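6. Pavement work: preparing the machine for an outdoor round

6.1 What the machine can do today

Many customers ask us if the Ploltano can already do the outdoor chores of a building without a person. Our answer in this edition of the manual is: partly. It can sweep a straight pavement, it can follow a wall, and it can carry a bin of up to 14 kg to a collection point. It can't yet decide if a thing lying on the ground is rubbish or the property of somebody. It can't repair, and it can't wash a sign or a panel above its own height. Please plan the work of your staff with this in mind.

The round must first be taught in the simulator and only after this on the street. The simulator is called Ustska and it is installed together with the base software.

6.2 Teaching the route in Ustska

1. Open Ustska and load the street map you received from your installer. If you have no map yet, choose the practice street.
2. Place the start point on the pavement, with the front of the machine looking along the wall.
3. Set the distance to the wall. For a flat wall without doors the value 5 (in the field "Side gap") is suitable in most cases.
4. Mark every fixed object between the wall and the kerb: hydrants, lamp posts, sign posts.
5. Mark the covers in the ground also. The brush must be lifted before a cover and lowered after it.
6. Press "Walk route" and look at the complete round one time without touching the controls.
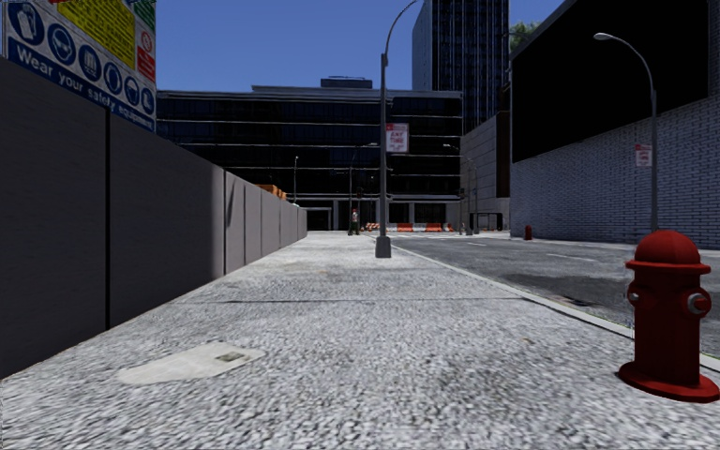
7. When the round is finished, open the report. Each yellow line is a place where the machine reduced its speed. Each red line is a place where it stopped and waited for a person.
8. Correct the red lines first. Usually the reason is an object that was forgotten in step 4, or a marked area that is too large.
9. Repeat steps 6 to 8 until the report has no red lines. Save the route with a name which your colleagues will understand.

Note: A stain on the ground and a change of colour in the surface can be read as dirt. The machine will then sweep the same place again and again. If you see this in the report, set "Ignore surface colour" for this part of the route.

Note: The report file is deleted after 135 hours. Copy it to another place if you want to keep it.

CAUTION: Persons in the simulator walk slowly and don't change their mind. Real persons do. A route without red lines in Ustska is not a permission to let the machine work alone.

6.3 First round on the street

1. Charge the battery completely and empty the dust box.
2. Walk behind the machine with the hand stop during the whole first round.
3. If barriers or building works have closed a part of the pavement, end the route before them. Don't let the machine search for a way on the road.
4. At the kerb, check that the machine keeps its distance. If one wheel goes over the edge, press the hand stop and begin again from 6.2, step 3.

CAUTION: Never use the machine on the road surface, even for a short crossing.

6.4 Chores which stay with your staff

At the Nikcombe site the team of Sakda Khamphan has used the machine since November. They leave to it the long straight part and do the corners by hand, also the space behind the posts, where the brush doesn't reach. We recommend the same division of work to new users.

Wet leaves, broken glass and cables must be removed by a person before the round starts.

For questions about routes, please write to Essam Ouazzani at the Ruangrit service desk and attach the report file.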